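The trouble with the tidy number

A wellness firm called Soltard would like you to know that your immune system can be "trained". It sells a powder for this, at £47 a tub, and the tub lasts 24 days if you follow the instructions on the lid. I have been following them since December.

I have had two colds. The customer service team says I might have had more.

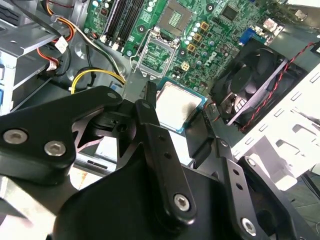
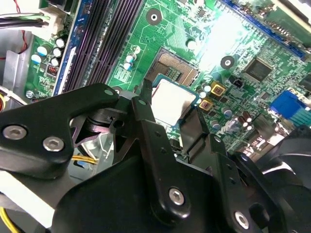

Green motherboards and black gripper.

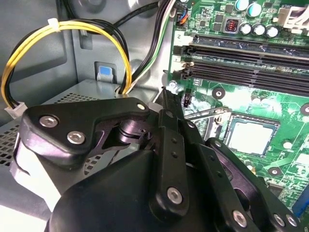
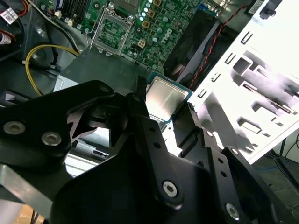
So does a powder or a pill stop you catching colds?

For most people who eat reasonably well, there is little good reason to think so. A supplement can help if you are short of something, and vitamin D in the darker months is sensible advice for a lot of us in Britain. Taking more of a vitamin you already have enough of is mostly a way of paying for expensive urine.

That answer doesn't sell tubs, so the trade has found a better one. It talks of "support". Soltard's powder supports normal immune function, and so does a satsuma. The word is chosen with care, as it promises nothing you could take back to the shop.

Press the company a little and it will point you to its study. I asked for the whole thing and was sent a leaflet with a graph on it. Reading the small type, I found that customers had filled in a form online, after buying the product, to say whether they felt better. There was no second group taking a dummy powder. People who had given up halfway through were left out, which is a handy way to lose anyone who was annoyed.

Soltard has company. Clometti does a throat spray which, going by the box, forms a "barrier". Flostusik, a drink in a very small bottle, boasts of 3000 milligrams of something it calls its daily defence blend. Three thousand sounds like plenty until you remember that it is 3 grams, or less than a teaspoon of sugar, and the label won't say how much of each ingredient is in there. One of the ingredients is apple juice.

I don't think everyone in this business is a crook. Some plainly take the stuff themselves. But colds go away on their own, usually within a week or so, and anything you swallow on the worst day will look clever by the weekend. My grandmother swore by hot blackcurrant and a vest. Her record was every bit as good as Soltard's and the vest could be washed.

The Chaimongkol clinic, a private place above a shoe shop, offers to measure your immunity from a finger prick and give it a score out of 100. I went on a Saturday morning and scored 61. What would I need to do to reach 70? A course of drips, it seemed. What does 61 mean? The receptionist went to ask and came back with a brochure.

Your immune system is made up of a great many parts doing different jobs, and turning all of them up at once would be a bad idea, as anybody with hay fever could tell you. A single score for the lot makes about as much sense as one for the weather.

If you want to be ill less often this winter, wash your hands, sleep, and take up the vaccines you're offered. It is dull advice and most of it is free. My tub has a third left in it, and it has gone solid.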